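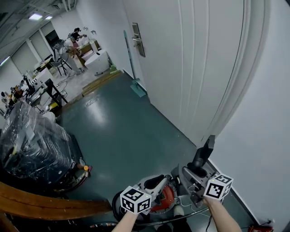
Notebook, Grutetent demonstration work
Entry for October, Saturday session
Written by: Dela Baidoo
Copied to: Arvo Halonen, Kaede Hayashi, Noboru Miyazaki

Purpose of session

To record hand-held demonstrations of door opening for the Grutetent task set, using the marker-equipped gripper, and to settle the starting position to be used by all demonstrators. The lever-handle door was the only door worked on. The cabinet tasks are postponed until Mayu Mizuno has finished the revised task sheet.

Start of session, 9:20

Clocks checked and synchronized before the first recording. Calibration was run twice. The first result was rejected on the reprojection error and the second was accepted and saved under the session folder. Both marker cubes were cleaned with a dry cloth and their screws checked. The screw on the right cube took a quarter turn. It was noted as tight in the previous entry, so it should be checked again at the start of the next session and thread lock applied if it has moved.

Procedure as carried out

1. Demonstrator stands facing the door with the gripper held in both hands, one on each side, tip below the level of the handle.
2. Hold still for two seconds. The software takes its reference pose from this interval.
3. Raise the tip to the lever, press down, and keep the lever down while the door is moved.
4. Release the lever only after the door has cleared the latch.
5. Return to the starting position and hold again before the recording is stopped.

Step 5 was missing from the written procedure that Noboru and I were given. Kaede confirmed by phone that it is required, and it has been added to the master copy.

Results

106 demonstrations recorded. 41 were rejected at first review and the remaining 65 passed to the training set. Grounds for rejection, in order of frequency:

Cube lost to tracking during the lever press. By far the most common. When the demonstrator rolls the wrist to get the tip over the lever, the right cube turns edge-on and its pose becomes unreliable. Noboru had fewer of these than I did. He keeps the elbows low and presses with the whole forearm.

Hold too short at start or end. Mostly mine, and mostly before the break.

Tip slipped off the lever. These recordings are complete and correctly tracked. I have placed them in a separate folder in case Arvo wishes to keep them as failure cases. They are not to be merged with the main set without his agreement.

Cable caught. One case only. The recording was stopped by hand.

Observations

The angle of approach matters more than the height. Demonstrations that began square to the door gave smooth tip paths. Those that began from the hinge side show a visible correction just before contact, and I expect the policy will learn the correction along with everything else. Until we have compared the two groups, I recommend that square approaches be used for training and the others set aside.

Speed differed between demonstrators. Noboru completes the lever press much faster than I do. The Domov playback script assumes a fixed rate and will stretch or compress the motion accordingly, which in my view is acceptable for inspection and unacceptable for training. Raised with Kaede. She has asked for raw timestamps to be kept in every file, and the export settings were changed at 11:45. Files exported earlier in the day must be exported again.

Fatigue is a real factor. My rejection rate rose noticeably toward the end of each block. Blocks should be shortened and demonstrators should alternate. I suggest changing over after every 6 recordings for the next session, subject to Arvo's approval.

Remote-control comparison

Not carried out. The Mesard controller would not hold its connection for longer than a few minutes and the attempt was abandoned at 14:10. No remote-control data from this session should be used, including the two partial files that are still on the recording computer. Arvo to decide whether the controller is returned for repair or whether the Gál unit is used in its place.

Open items

Re-export of the morning files (Baidoo).
Check right cube screw; thread lock if needed (Miyazaki).
Decision on slipped-tip recordings (Halonen).
Revised task sheet for cabinets (Mizuno).
Comparison of square and hinge-side approaches, tip path only (Hayashi).
Reroute the gripper cable along the forearm and test with a strap (Baidoo, Miyazaki).

Session closed 16:30. Recordings copied to the group drive and file sizes checked against the recording computer.

Added later, same day: Noboru reports that four of the accepted recordings carry my initials but were performed by him. The labels have been corrected in the log. File names have been left as they are.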